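Progress report, February
By Yeshi Derese

Submitted to the Pralluvov fund for performing arts, small grants program.

1. Recording
The Brunda album stands at nine finished tracks out of twelve. Lead vocals are complete on ten. Shafiq Paul has delivered rough mixes of the first six, and the band has asked for changes to two: less reverb on the second verse of "Ellis" and a lower backing vocal throughout the closing track. Neither change affects the schedule.

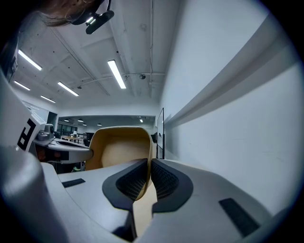
The string parts remain open. Diệp Lý has written arrangements for three songs, and session players have been booked for one of them. The other two depend on the studio releasing its larger room in the evenings. A reply is expected before the next report.

2. Live dates
Two concerts took place in the reporting period. The first sold 426 tickets in a hall with 496 seats. The second, in a smaller venue, sold 199. Doors opened at 7 p.m. on both nights and the set ran 90 minutes. Siu-fong Tang replaced the regular drummer at the second concert and will continue until the tour ends. 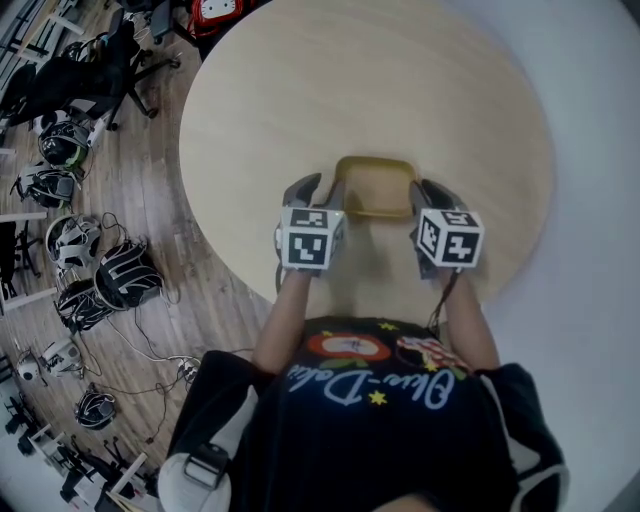
Yellow tray on the round table, with a gripper at each side.

Merchandise income was below forecast at both venues. Shirts in the two larger sizes ran out at the first concert and were not restocked in time for the second.

3. Rights and release
Yee-man Au has registered eight songs. The ninth is held up by a disputed co-writing credit from the earlier Prutura sessions. Both parties have received a proposed split in writing; one has signed.

4. Changes to the approved plan
We request permission to move the unspent video budget to mastering and vinyl test pressings. The total grant amount does not change. A revised budget sheet will be sent separately.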